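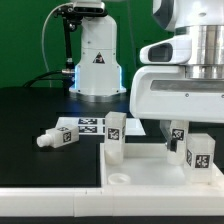

Tagged translucent blocks at the sorting station, with one held just above the white tray.

Wotero has moved its parts-tray trials to a new bench at the Gakow site, the company said in February. The work covers small translucent blocks marked with black-and-white tags, which are sorted from a black tabletop into a shallow tray.

Translucent parts are hard to locate by outline alone – light passes through the edges and the contour shifts with the background. The printed tags give each block a fixed reference for position and rotation.

The first test series ran to 3091 placements in three tray layouts. A second series of 2000 is planned with a revised tag set from Pandey, printed on thinner stock. Enetti will supply the replacement trays.

Wotero said placement results will be released after the second series closes. Tray drawings are available to suppliers on request.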